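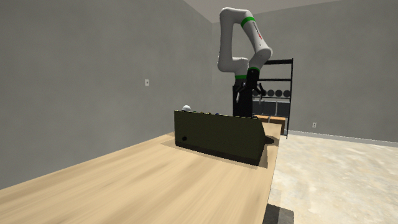
Render from the trial scene, default layout: white arm on its black base behind the green box, shelving at the back.

Notebook, bench 2 / simulation
2022-12-18
Entry by T. Visser. Cc L. Radebe, D. Naidoo.

Subject: Arneta scene kit, evaluation license, second working session.

The question from Lesego R. is whether we pay for Arneta or keep building our own cell models in the old toolchain. Evaluation license runs out in March. I want enough in this notebook by then that the decision can be made from it without another round of demos from the vendor.

Setup
Installed on the Gadus workstation from the offline package. The installer wants write access to the home directory and fails without a message if it doesn't get it. Bongani lost a morning to this on his machine. Workaround: set the cache path by hand before the first launch.

Loaded the tabletop scene with no edits to geometry. Left the materials alone too. Only changes made: physics step, solver iterations, logging path. Config saved as umine_base, read only, please copy it before you touch it.

Import
The scene file loads clean. Collision meshes are separate from the visual meshes and can be toggled in the viewer, which our own models never had. Checked the green box first because the arm has to work behind its rim and I expected trouble there. The collision shape supplied with it was a single convex hull, so the inside of the box was solid as far as the solver was concerned. Any target inside it gets rejected as a collision. Replaced it with separate wall pieces and a floor piece. Took under an hour including the test. The vendor should be shipping it that way.

The small colored objects along the top of the box are separate bodies in the scene tree, each with its own mass entry. All the masses are identical, which can't be right for parts of different types. Entered as a defect, low priority. For reach tests I set them static.

The shelf unit is one mesh, and the dark discs on it are free bodies. With default friction they creep along the shelf when the simulation is left running. Raised the friction on the shelf rails and the creep stopped. Did not find a value that stops the creep and also lets a disc be pulled out without sticking. Dumisani thinks the contact patch is too small for the solver to settle and that the fix is in contact stiffness. Not tested.

Motion
Wrote a plain test: start from the arched pose with the gripper down, go to a random target over the table, return, log joint error and any contact. Ran 500 of these with the box collision as supplied and 500 with the new wall pieces.

As supplied: 361 completed. Nearly all the rejections were targets inside the box, as expected from the hull problem.
With wall pieces: all targets inside the box now plan. Remaining failures are wrist contact with the rim on steep approaches, and those look real to me. The gripper fingers are bulky and the clearance is what it is.

Joint error at the end of each move is inside our limit on every completed run. No drift between the first run and the last.

One thing to watch. The planner treats the table as infinite in its plane unless the option for finite supports is set. It is off by default. With it off, the arm will never plan below table height past the edge, so anything on the floor is out of reach regardless of geometry. Set it on in umine_base.

Speed
Physics step without rendering is good. 200 parallel copies of the scene fit in memory on Gadus, and throughput was still climbing when I ran out of memory. With rendering on, a much smaller number is practical and the GPU is the limit. For the grasp data we need rendering, so the headline speed in the Arneta brochure is not the speed we would get. Lesego R., please don't put the brochure figure in the proposal.

Total frames written today: 3,474. Disk use is reasonable. Depth images are stored uncompressed unless told otherwise, check this before any long run.

Rendering
Shadows are soft and stable between frames. Wood grain on the table is faint and a bit streaky, fine for our purpose. Walls are flat gray, and I would want more variation there before training anything on it. Randomization of wall and floor materials is in the paid tier only. Randomization of lights is in the evaluation version and works from the config file.

Camera placement is by pose matrix only. There is a look-at helper in the documentation but calling it raises an import error. Reported.

Support
Three tickets open with Gumede, who resell it here. Answer to the first came the same day and was correct. Second (look-at helper) acknowledged, no fix date. Third, the convex hull, closed as "intended behavior." Reopened it with the test log attached.

Compared with our own models
For: separate collision meshes, repeatable runs from a fixed seed, much less time from nothing to a working scene.
Against: license is per workstation, material randomization costs extra, supplied collision shapes need checking one at a time.
Still open: whether our own gripper can be imported with its finger linkage intact. The kit does not support closed loops in the file format we use. L. Jacobs has a version with the loop cut and a constraint added by hand, will try that next.

To do
- Shelf discs: vary contact stiffness, friction back to default. Dumisani.
- Import L. Jacobs's gripper file, repeat the motion test with the wall pieces. Me.
- Get a written price from Gumede with and without material randomization. Lesego R.
- Repeat the rim contact cases with a tilted approach. Me, after the gripper.
- Bongani to confirm the cache path workaround on a clean account and add it to the install page.

Logs are under umine/arneta/session2. The config with the original hull is kept there as well, for the ticket.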